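Fulden Support Desk
Ticket 1013: Grip width reads "closed" while the fingers are still holding something soft
Component: Thevar (width estimator and playback)
Status: Waiting on confirmation

Original report

Hello, and thank you in advance for your patience, because I suspect I am going to tell you more than you need. We use Thevar to work out how far apart the finger pads are from the wrist video, and then Cuseo turns that into width commands at playback. With boxes and cups it has been lovely. With plush items the width drops to zero partway through the hold, stays there for a bit, and comes back as if nothing had happened. At playback Cuseo does what it is told and squeezes hard.

I have already tried the obvious things – restarting the service, rerunning the calibration, clearing the cache. Same result every time.

Reply from support

Thanks so much for writing in, and please don't worry about the length, it helped a great deal! Could you send the estimator log for one bad episode, and let us know which pad model is set in your config? It would also be good to know if the drop shows up in the raw width or only in the smoothed one.

Reply from reporter

Log attached. The raw width has it too, so I think we can let the smoothing off the hook. The pad model is the default one. The part that caught my eye goes like this:

frame 131 width ok
frame 132 right pad edge lost, fallback=min
frame 133 right pad edge lost, fallback=min

Reply from support

That is very helpful, and I believe we have it. When the estimator loses the inner edge of a pad it falls back to the minimum width. The fallback went in back in May for thin, flat parts, where it is a fair guess, but a soft item bulges out between the pads and can hide that inner edge while the grip is still quite wide. 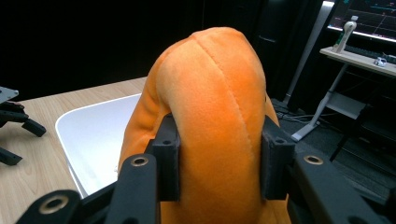

Page last changed: December 7, 2019

The orange plush is a good case to think about. It is bent over into an arch with a black pad pressed into each side, and the fabric dents in where the pads touch. There is plenty of material between them, so a width of zero can't be right.

Please try the following in your Thevar config and rerun the same episode:

edge_fallback: hold_last
edge_timeout_ms: 2000
min_visible_edges: 2

Leave the Cuseo side alone for now. If you load episodes through Sikico, you will need to reindex afterward or it will go on serving the old widths (I have been caught by that one myself, more than once). Do send the new log when you have it, good or bad, and I'll keep the ticket open until then.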